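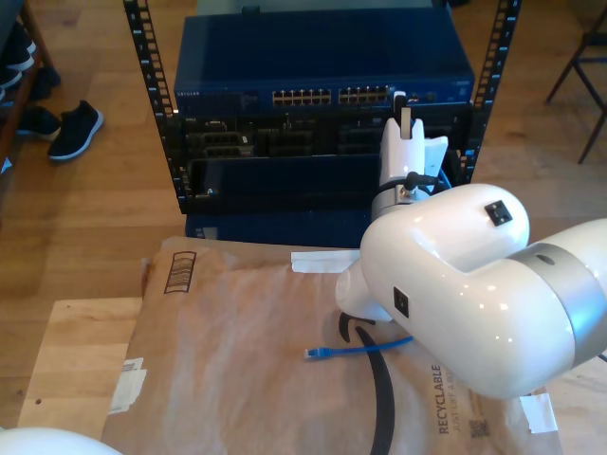

Zendumano bench notes - patching task, two arms
March, Friday

Stopped early. Left arm moved after a stop had been cleared, while I had a hand near the rack. No injury, no contact. Both arms are powered down and the controller is tagged. Please don't run the patching task until the items at the bottom are ticked, even at reduced speed.

What we were doing

Repeat insertions of a patch lead into the switch. The left arm steadies the lead, the right arm takes the plug and goes for the port. Same program as last week, same port list, new force limit on the last part of the approach. The aim was a full set of 168 attempts with the new limit so it could be compared with the old one. We got nowhere near that.

Lead on the mailer at the start of every attempt, as usual. The paper slides a bit on the board, so it's taped. I checked the tape before starting and it hadn't lifted.

First part of the morning was dull. Plugs going in, plugs coming out, a few soft failures where the plug landed on the metal edge of the port and the arm backed off and tried again. That is what the new limit is for and it seems to do it well enough. I was logging with Nesumon on the laptop and writing odd ones up by hand. 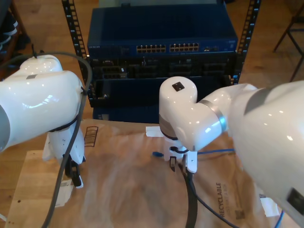 The grip was what I had meant to look at today, and it did start to go off. The right gripper was picking up the plug slightly turned, so the latch wasn't square to the port when it arrived. On one attempt the plug jammed at an angle, force went over the limit, and Stindela put both arms into a protective stop. Fine so far. That is the correct behaviour and I've seen it plenty of times.

What I did next:

- Read the message on the pendant. Right arm over force, left arm stopped as partner.
- Opened the right gripper by hand control and took the lead out of the port.
- Put the lead back on the paper.
- Cleared the stop on the right arm from the pendant.
- Reached in to straighten the plug, which had ended up on its side.

At that point the left arm finished its queued move. It went across and down to where the lead should have been held. Slow, because we were at the reduced setting, but it was a real move and I hadn't asked for it. I pulled my hand back and hit the emergency stop. The arm halted a short way above the paper. My hand had been well to the right of its path, but I was leaning in and could as easily have been on the other side.

Time on the log for the stop button is 11.40.

What I think happened

Clearing the stop on one arm also cleared it on the other. The pair is set up as a group in Stindela, and the group has a tick box for shared reset. I had assumed that a shared reset only cleared the error and left the program paused until somebody pressed play. For the right arm this is true. The left arm was partway through a move when it was stopped, and its queue was held, not emptied. When the reset came through, the held move was released and it carried on from where it was.

I did try it again, from outside the tape line and with nothing on the board, to be sure I wasn't imagining it. Forced a stop by hand with the left arm mid-move, cleared the right arm only. Left arm resumed. Did it three times, same every time. Then the other way round, left arm parked when the stop came, and nothing moved on reset. So it depends on what the left arm was doing when the fault hit, and this would explain why we haven't noticed before. Most of our stops come during insertion, when the left arm is holding still.

This one came early because the plug was turned and touched the rack side of the port before the left arm had settled. In other words the grip problem moved the fault to a point in the cycle where we don't normally get one.

The grip

The two things need keeping apart, as the grip is a nuisance and the reset is a safety matter. But the grip is what set it off.

I went through the wrist video afterwards, including the runs with the black lead. With that one the plug sits up properly between the fingers and I can't see anything to complain about. 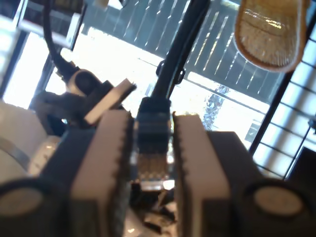 Black lead in the gripper, plug end down.

With the blue lead it is less tidy. The boot is a different shape and the fingers seem to find it at a different height each time. Going by my hand notes, 12 of the attempts before the stop had the plug visibly turned at pick-up. Most of those still went in. The insertion routine wiggles the plug about until it seats, so a slightly turned plug gets hidden by the routine and only shows as a longer time on the log. I'd like a check on the angle before the approach starts, with a drop and re-grip if it is out.

The padding could be part of it too. There's a bit of fray on one strip near the cable. I can't say from the video whether it has got worse or has always been like that, and I don't have an older close-up to compare it with. Hwang supplied the last lot of padding and we have a spare set in the drawer, still in the bag. I'll fit it once the arms are released, but not before, as I don't want to change two things at once while the reset is being sorted out.
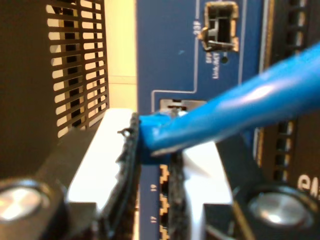 Entered by Marisol Cervantes, Zendumano bench notes. Filed under: faults, two-arm cell

Things I did wrong, for the record. I put my hand in after clearing the stop. Our own sheet says to clear by hand first and reset last, from outside the line. I did the first half inside the line with the stop still on, then reset, then went back in for the plug because it was quicker than walking round. If I had straightened the plug before touching the pendant the left arm would still have moved, but with nobody near it.

The sheet is also wrong, or at least thin. It talks about "the arm" all the way through, and was clearly written when there was only one. There is nothing in it about checking what the other arm has waiting. I have pencilled a line on the copy by the bench and will type it up properly.

I also wondered whether the new force limit had anything to do with it. I don't think so. The limit makes stops more likely, so it gives the fault more chances, but the reset behaviour is the same at the old limit. I tested it at both.

Rack and switch

Looked over the port after the jam. No bent contacts that I could see with a torch, and a lead pushed in by hand clicks and stays. The rack had shifted a little on the floor. I haven't moved it back, as I'd sooner re-teach the port positions in one go next time than guess where it was. Anyone using the old positions before then will miss.

To do before the cell is used again

[ ] Turn off shared reset in the Stindela group. Test with the left arm stopped mid-move, both directions.
[ ] Empty the queue on both arms at any protective stop. Needs a change in our program as well as the setting.
[ ] Press play needed on each arm after a reset, no exceptions for reduced speed.
[ ] Rewrite the stop and reset sheet for two arms. Mine.
[ ] Re-teach the port positions.
[x] Save the Nesumon log and the wrist video from both arms to the shared drive.
[x] Near-miss form handed in.

After that, and separately:

[ ] Fit the spare padding, take close-ups before and after.
[ ] Angle check at pick-up for the blue lead.
[ ] Start the 168 set again from zero. The attempts from today don't count towards it.

One question I can't answer from here: whether the arms would also resume after an emergency stop and restart, or only after a protective stop. I did not try it. The pendant asked me to confirm the position of each arm after the emergency stop, and I left it at that screen and powered down. If somebody knows, write it underneath, otherwise I'll test it with the rack pulled clear.

Key to the controller is in the top drawer with the tag book.

2 comments | 3 shares

Related entries
Force limit on final approach: first numbers
Taping the mailer down, again
Wrist camera focus, left arm
Stindela group settings, what we changed in March

Zendumano bench notes | Contact the bench | Back to top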